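Monday, bench 3, sim teleop

Clock task, continuing from last week. Lwazi Steyn on the other station until lunch, me on the leader arm, Llinos Lougher looking after the recorder and telling us both off for talking while it runs.

Quick recap for whoever picks this up after me. We want a policy that can reach in, close on the rod hanging by the wood panel, and give it a gentle sideways nudge without touching the clock face. Everything is in simulation for now. We teach it by driving the arm ourselves and saving what we did, and the target for this batch is 400 clean demos before anyone is allowed to say the word training. I am really enjoying this one! It is the first task we've had where good driving looks completely different from bad driving, even to somebody walking past.

Setup

Leader arm is the Jirnik, same as before, with the new trigger spring (much nicer, my index finger no longer hurts by ten in the morning). Scene file is Gistthorpe, the version with the marble top. Recorder is Kravets. Wrist view goes on the left monitor and the fixed view on the right. I had them swapped for the first few runs and kept looking at the wrong one, so there is now tape on the bezel.

Motion scaling started at 1:1, which was hopeless near the rod. Every tiny wobble in my wrist came straight through. I dropped it to 3:1 for the last part of the approach, on the foot pedal, and that felt wonderful right away. Lwazi prefers to stay scaled down the whole way in. His runs are slower than mine and smoother than mine, and I'm a bit jealous of the smoothness.

Approach from below

We tried coming in from the side first and I don't want to go back to it. The fingers end up between the wrist camera and the tip, and then I'm steering on memory. Coming up from underneath keeps the rounded end of the rod in view above the gripper, with the panel behind it, and white against reddish-brown is about as easy to see as anything in this scene gets. The black fretwork is more trouble. A black finger passing in front of a black cutout more or less disappears, and I misjudged depth twice on the lower ornament before I learned to line up on the tip and ignore the wood.

The shadow across the middle of the panel has ragged edges. Llinos thinks it's the shadow map resolution and wants to turn it up. I'd like to leave it alone until the batch is finished so that all the demos share the same lighting. Agreed to leave it, and she'll make a copy of the scene to play with.
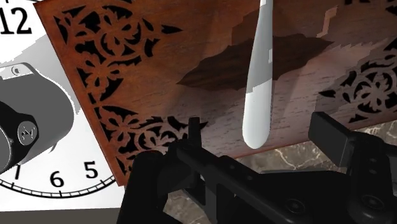
What I changed between runs

1. Pause before closing. I now hold still under the tip for a short beat, then go up, then close. Without the pause the saved trajectories have lift and close smeared together, and on Prorberg (our last attempt at a hanging object) the policy learned to close early and swat at the thing.

2. Vary the start pose. Lwazi noticed that I was resetting to nearly the same spot each time out of habit. There's a randomize button. Use the button.

3. Keep the failures, but label them. I fumbled 7 grasps this morning and then recovered within the same run. Those go in a separate folder called recoveries, and I have high hopes for them! If I backed out and gave up, it gets deleted.

4. Stay off the dial. The 6 and the 5 make a handy visual reference at the bottom of the face, and I catch myself drifting over toward them when I line up. Drifting is fine on the way in. Touching is a reject.

Trouble

Kravets dropped the gripper channel on one run, with the joint data fine and the gripper column all zeros. Restarting the recorder cleared it. Llinos added a check that beeps if the trigger moves and the column doesn't. The beep is horrible and I fully support it.

Contact on the rod still feels sticky when the fingers open. It hangs on for a moment and then swings away harder than it should. I suspect friction on the finger pads is set too high. Haven't touched it yet, want to ask Lwazi what he used on his copy.

Next

Swap drivers after lunch so the batch isn't all one person's style. Replay a handful of this morning's runs open loop and see whether the nudge comes out the same. Friction question to Lwazi. More tape for the pedal, it slides.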